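Kundero Equipment Reuse: Progress Report, February
Prepared by Florante Padilla for Gerd Buschmann, Dagdag Fund

1. Intake
The site received 287 desktop towers in the period, bringing the total under the grant to 851. All units are logged by chassis type before any work starts. Full-size towers make up most of the backlog, as they take longer to strip than the small office cases handled last fall.

2. Teardown procedure
Each tower is laid on its side on the slotted aluminum table and the side panel is taken off. The operator then records the power supply rating, confirms whether a processor is fitted, and notes the condition of the drive cages. Drive cages with plastic latches are unloaded without tools. Cages held by screws go to the second bench.

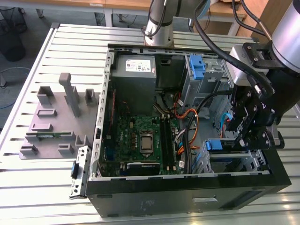

Figure 1. Tower with side panel removed, power supply at upper left and blue latches on the drive cages.

Time per unit has dropped since the cage step was moved ahead of the cable step. Cables are now released at the board end first and left in the case until the board is out. Loose screws are collected by unit number in the Jerkero trays purchased in the first quarter of the grant.

3. Board recovery
Boards are graded 1 to 3. Grade 1 boards are complete and go to test with the processor left in its socket. Grade 2 boards need a connector or latch repaired. Grade 3 boards go to the metals stream. Memory slots are checked for cracked end latches, which remain the most common cause of a downgrade. Graphics cards are logged separately under the maker and series marked on the card.

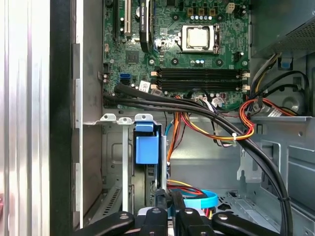 Figure 2. Motherboard in the case with processor in its socket and a graphics card marked NVIDIA QUADRO.

Cable bundles are still the slowest part of the job. Power wiring in the larger cases often crosses the data cables and has to be freed by hand — cable ties are cut, never pulled. Ziltus, our metals buyer, has asked that flat cables be bagged apart from round ones starting next period.

4. Open items
Five units were returned from test because the intake number had come off the case. A second label will be placed on the chassis wall. The revised log sheet is with Gerd Buschmann for approval. No change to the budget is requested.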